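退货也是一种消费：网购家居用品退货行为小组调查报告

课程：零售与消费者行为
提交日期：1/28/23
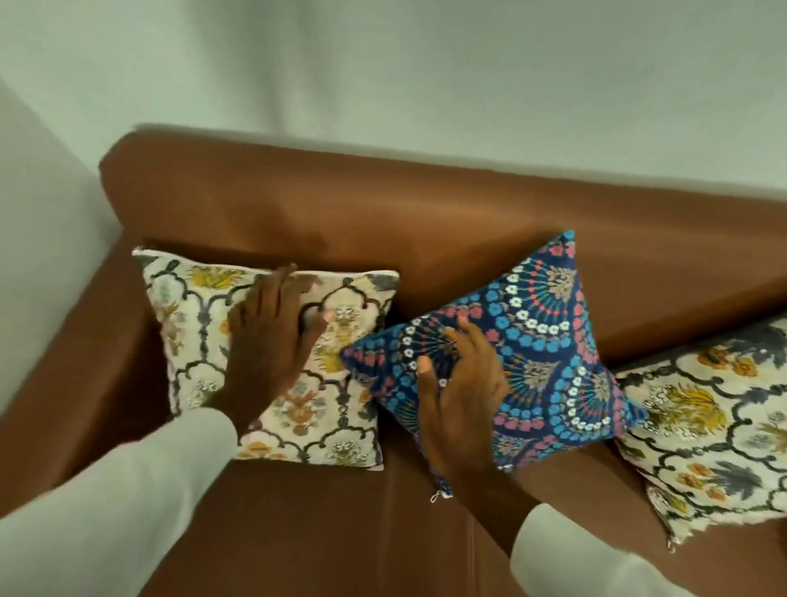

图1 棕色皮沙发与方形靠垫

一、选题经过

我们组原本想研究“直播带货对大学生冲动消费的影响”，开题那天发现班里已有三组在做，于是连夜换题。翻聊天记录时注意到，组内成员一学期讨论最多的既不是作业也不是考试，而是某件东西还能不能退。题目就这样定了下来。

本报告想回答两个问题：消费者下单时有没有把退货算进去？商家收紧退货政策后，他们是少退了，还是少买了？

二、方法

问卷于去年四月通过班级群、家长群和一个二手交易群发放，回收441份。剔除答题时间短于20秒的、全选“非常同意”的，以及把年龄填成一千多岁的，其余进入统计。另外抽取114位近半年买过家居小件的受访者，追问了具体订单。

比较对象为四家网店：Drikeo、Pullo、Peeters和Hesano。选它们的理由很朴素，四家都卖靠垫、桌布、收纳一类的东西，而且客服都肯回消息。Hesano的客服回得尤其快，只是每次都回同一句。

三、主要发现

1. 退货在下单前就开始了。追问样本中，不少人承认会同时买两个颜色，打算留一个。有位受访者写道：“我没有退货，我只是把试衣间搬回家了。”她买的是窗帘。

2. 运费比期限管用。Peeters给的退货期最长，但运费由买家承担，受访者普遍表示“算了，凑合用”。Pullo期限最短，却包上门取件，退货意愿反而高。我们原先的假设是期限越长退得越多，这个假设可以安静地离开了。

3. 凑单是退货的近亲。Drikeo设有满减门槛，许多人为过线加购一件小东西，收货后再退掉它，随后发现优惠按比例扣回，省下的钱够买一瓶水。知道这条规则的人并不多，规则写在页面最底部，字号很谦虚。

4. 政策收紧后，多数人选择换一家店。真正减少购买的受访者集中在三十五岁以上，他们在开放题里写得也最长，主要是在教育我们。

四、局限

样本来自熟人圈子，家长群占比偏高，二手群的受访者对退货又格外有经验，两边能否抵消，我们不敢说。四家网店的实际退货数据我们写信要过，收到两封自动回复和一张优惠券，所以文中“退货意愿”均为自述，与真实行为之间隔着多远不得而知。

此外，问卷第6题的选项里“偶尔”和“有时”同时出现，指导老师问二者有何区别，全组沉默。该题结果未采用。

五、建议

对商家：把优惠扣回规则放到结算页，少写“轻松退换”，多写谁付运费。包取件的店可以试行换货优先，让想换颜色的人不必先退再买。

对消费者：下单前先量尺寸。受访者给出的退货理由里，“比想象中大”和“比想象中小”都很常见，而商品页上其实标着厘米数。

对后续小组：预调查请至少做一次。我们省掉了这一步，后来花在清理数据上的时间足够做三次。

六、分工

问卷设计与发放由两人完成，数据整理一人，访谈两人，报告撰写一人，排版由最后一个退出会议的人负责。原始问卷及编码表见附录，附录另交。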